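3.2 Showing the task by hand

We started out wanting to do everything by remote control. I'll own up to that, as I was the one who pushed for it! The plan was to sit an operator in the next room with a pair of handles, let them drive the two arms through a towel fold, and record the joint angles as we went. No guesswork about how a human wrist maps onto a machine one, no fiddling with hand tracking, just clean data in the robot's own terms. It sounded lovely on the whiteboard.

Then we tried it with cloth. A towel is a miserable thing to fold through a pair of handles (I say this having spent a good part of July doing it). You can't feel when the layers have slipped, you can't feel the lump where a corner has tucked under, and by the time you see either of them on the monitor the fold has gone crooked. Our operators at the Dololport site got better with practice, but they also got slower and more careful, and that caution went straight into the recordings. The policy we trained on them learned to hover. It would bring the grippers down near the cloth and just sort of wait there, like someone testing bathwater.

So for the Skilmont set we split the work. Remote control stayed for the parts where the exact arm motion matters, mainly picking a towel out of a pile and carrying it. For the flattening and folding we had people show the task with their own bare hands, wearing a head camera, at whatever table they had. We asked for 15 folds per session and told them to work at their normal pace, which most of them did after the first couple of tries.

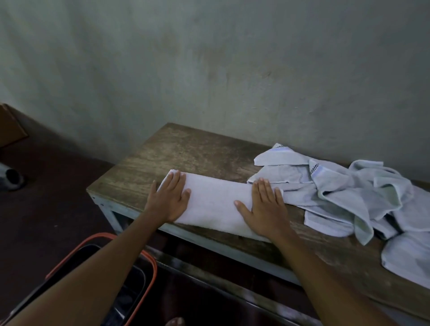 The pressing step is the one I care about most in this section, and it's the one we very nearly threw away. Our first labelling guide had only three stages in it (spread, fold, place), and anything between a fold and the next one got marked as idle time. But when you watch people fold towels, they press and smooth all the time, with flat palms and open fingers, and it plainly isn't idle. It squeezes the air out and lets you find the edges again by touch. We added "press" as its own stage, went back over the 114 sessions we had by then, and relabelled the lot. That was a dull few weeks, but I'd do it again.

Getting from a human hand to a gripper is where things get a bit rough. A gripper has two fingers and no palm, so there's no honest way to copy a flat-handed press. What we did was keep only three things from each hand: where the middle of the palm is, which way it faces, and whether it's touching the cloth. The fingers we dropped entirely. On the robot side, a press becomes a slow sweep with the gripper closed and turned on its side, following the path of the palm. It looks odd, I'll admit, and it leaves the occasional crease, but it does the job well enough for thick towels. Thin ones bunch up ahead of the gripper and we don't have a good answer for that yet.

Contact was the other headache. With remote control you can read it off the arm's force sensor, but a head camera gives you nothing of the kind, and a hand just over a white towel looks a lot like a hand on it. We ended up labelling contact by eye, with two people going over each clip and a third settling any disagreements. We kept a small set aside, 4 sessions with a pressure mat under the cloth, to see how far off the eye labels were. They ran a touch early, as people tend to call contact just before it happens, so we shifted them all later by a fixed amount.

For training we mixed the two kinds of showing in every batch, with some 70 per cent coming from hands and the rest from remote control. We didn't tune that number much. The Nustuvgate arm was used for all the robot trials reported in Section 4, on a table set to the same height throughout, and the stage labels, contact labels and palm paths are all released with the Fitzsimmons toolkit so that other groups can try a different mix.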